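Ticket: Intermittent no-POST, bench PC 6
Opened by: Cheuk-hei Chu
Site: Grasanton, repair room
Status: Open
Priority: normal (was high, see log)

Problem as reported
Dotell desktop back from the Cheung office. Powers on, fans spin, no display. Sometimes posts on the second or third try, then fine for the rest of the day. Customer says it started in September after they moved desks. No beeps. Nothing spilled on it, they say.

Tuesday, morning
Opened it up. Dust, not terrible. Blew out the cooler and PSU. Reseated both memory sticks, same thing. One stick at a time in slot 2, same. Swapped in known good stick from drawer, same. So not memory.

Pulled the graphics card, ran on onboard video. Posted first time. Got excited. Shut down, tried again, nothing. So not the card either, or not only.

Swapped power supply for the spare Plukard one. No change. Put the original back in, 24-pin was a bit stiff but it's seated, clip is over.

10:40
Cleared CMOS. Coin cell read low so replaced it. Posted, clock wrong obviously, set it. Restarted 6 times, failed on 2 of them. Better than before but I don't trust it.

11:15
Left it on in BIOS while I did the phones. CPU temp sat at 42 and stayed there. Not heat then. Fan is on a fixed curve, 3000 rpm, loud but whatever, that's how they had it.

11:50
Noticed it fails more if the case is lying flat and posts more if it's standing up. Pressed lightly on the cooler while starting it, posted. Let go, cold start, nothing. Did that a few times to be sure. Smells like socket contact or uneven cooler pressure. One of the cooler screws was a good turn looser than the other three, should have caught that when I was in there with the duster.

Tightened evenly, crosswise. Still fails now and then.

After lunch
Took the cooler off. Old paste was dry and crumbly on one side, wet-ish on the other, so yes it was sitting tilted. Wiped down the cooler and the lid with alcohol and lint free wipes. Lever up, processor out. Looked in the socket with the magnifier. No bent contacts that I can find, one corner had a smear that might be paste. Cleaned it off with a dry soft brush, did NOT use the alcohol in there, please dont either.

Whoever picks this up, the order from here:

Check the socket once more under the good lamp before anything goes back in. Second pair of eyes, mine are tired.
Line up the corner mark, set it straight down, no sliding. It should drop in without any push. If it doesn't, stop.
Lever down, then a fresh dab of paste in the middle, small.
Cooler on, screws a bit at a time, crosswise, until they stop.
One memory stick only, no graphics card, standing up. Try 6 cold starts. Then lay it flat and do the same again.
If all good put the rest back and leave it overnight.

If it still fails flat, it's the board. Don't order one yet, I need to call Cheung first about cost, they were already grumbling about the last bill.

2:30
Parts note. Cooler screws are in the lid of the paste tin, graphics card is in the antistatic bag on the top shelf with the ticket number on it. Handle the processor by the edges only. I wiped the lid once already and don't want to do it agian.

Going to get more wipes, box is empty.

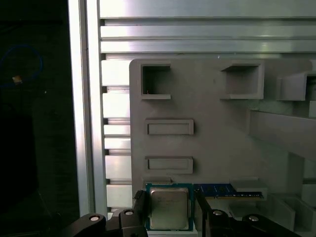
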